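Greltance Motion Desk 2
Planning and control software for two-arm table cells

Home > Software > Planning > Motion Desk 2

Motion Desk is a software package for small cells where two arms share one table. It takes the camera picture, builds a map of the objects, and makes a path for each arm so the two do not meet. You install it on a normal Linux computer. No special card is needed for planning.

What is included
Planner with shared workspace for two arms
Perception module for boxes, trays and soft cables
Replay tool, with a time line and step back
Drivers for the Opoku gripper family
License for one cell, updates for one year

How it works with cables
Many planners see a cable as noise and remove it from the map. Then the gripper goes down and pulls it. Motion Desk keeps the cable as a chain of short pieces, up to 491 for one table, and gives every piece a small safety distance. You can change this distance for each cable. If the cable hangs under the table edge, the hidden part is estimated and shown in yellow in the replay tool. Please check the yellow parts by eye before the first run.

Technical data
Planning checks per cycle: 4,000
Map points kept per object: 2,000
Longest reach supported, in mm: 1,660
Camera: one fixed camera is enough, two are possible
Interface: Python and C++

Price and delivery
The base license is sold from our office in Andunport. Schools have a lower price, please write to us with the school address. Download link comes by e-mail after payment. The paper manual is sent separately in July, when the new print is ready.

Known limits
Transparent objects are not supported in this version. White objects on a white table need the second contrast setting, which is off after installation. The Bostavau import tool reads old cell files but does not keep the gripper names, so you must type them again.

Page last changed 20/12/2020
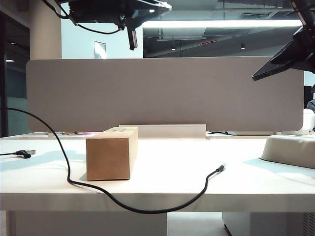
Bostavau wrote under this page that the cable distance should be saved together with the cell file, as now it goes back to the standard value after each restart, and asked if the next update will correct it.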